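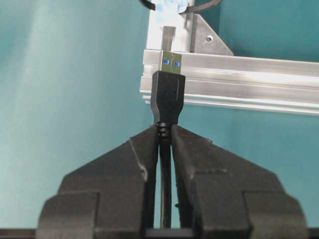

Call for Participants: Cable and Connector Handling Study

Reference: Clunska 61
Posted: May 9, 2018

Clunska is recruiting adults for a paid study on how people plug in and unplug everyday cables. The study is run from the Noltel building, second floor, room 6. Sessions take place in July.

Background

The USB-A plug is used daily in homes, offices and shops, usually without much attention to the plug itself. We want to record how people pick it up, where they hold it, how they find the correct orientation, and what they do when it does not go in on the first attempt. Results will be used to revise the grip shape and surface texture of molded plug housings, and the placement of ports on desktop equipment. Cables under study have a molded plastic housing, a ribbed strain relief and a metal connector shell. Housing width, edge radius and surface finish differ between samples.

What participants do

Each participant attends one session of 120 minutes, including two breaks. The session has four parts.

Part 1. Baseline. Grip strength, hand span and fingertip width are measured. A short form on daily cable use is filled out.

Part 2. Open access. Cables are plugged into and removed from a port panel at desk height, with the ports in full view. Ports are mounted horizontally in one block and vertically in the next.

Part 3. Restricted access. The same task is repeated with the panel turned away from the participant, then with the panel placed under a shelf. In this part the plug has to be lined up by touch. Some ports face downward, so that the plug enters from below.

Part 4. Removal and sorting. Cables are unplugged, coiled and placed in trays by type. Participants then rate each housing for comfort and ease of grip on a printed scale.

Speed is recorded but is not scored. Participants may stop at any time and will be paid for the full session.

Who can take part

Applicants must be 18 or older and able to sit at a desk for up to 39 minutes without a break. Both left-handed and right-handed people are needed. The left-handed group is currently short and will be filled first. Glasses and contact lenses are fine. We also want to hear from people with mild arthritis, reduced feeling in the fingertips, or a past hand injury that has healed. Please note the condition when applying.

You cannot take part if you:
have had hand or wrist surgery in the past 6 months
have an open cut or a dressing on either hand on the day
work in the design or sale of cables or connectors
took part in the earlier Merneo plug study

Artificial nails are allowed if they have been worn for at least two weeks before the session. Rings and bracelets must be taken off for Part 1.

Payment

Participants receive $61, paid by check or gift card at the end of the session. Parking in the Gebretsadik lot is free with a pass from the front desk. Bus fare is refunded on presentation of a receipt.

Data and safety

Hands and forearms are recorded on video. Faces and voices are not. Video files are stored under a participant number and kept apart from names and contact details. Port panels used in the study carry no power. The cables are not connected to any computer, and participants should not bring their own devices to the desk. A consent form will be mailed in advance and signed on arrival.

How to apply

Send a short message to the study desk with the following:
name and phone number
age
dominant hand
any condition affecting the hands
days you are free in July, morning or afternoon

Applications are handled by Akua Kwofie, study coordinator. Technical questions about the samples or the port panels should be marked for Uldis Liepiņa, test engineering. Applicants will be called for a ten-minute phone screening, after which a session time is offered. If you need to change your time, give at least one working day's notice.

There are 39 places. Applicants who pass the screening after all places are filled go on a waiting list and may be called on short notice.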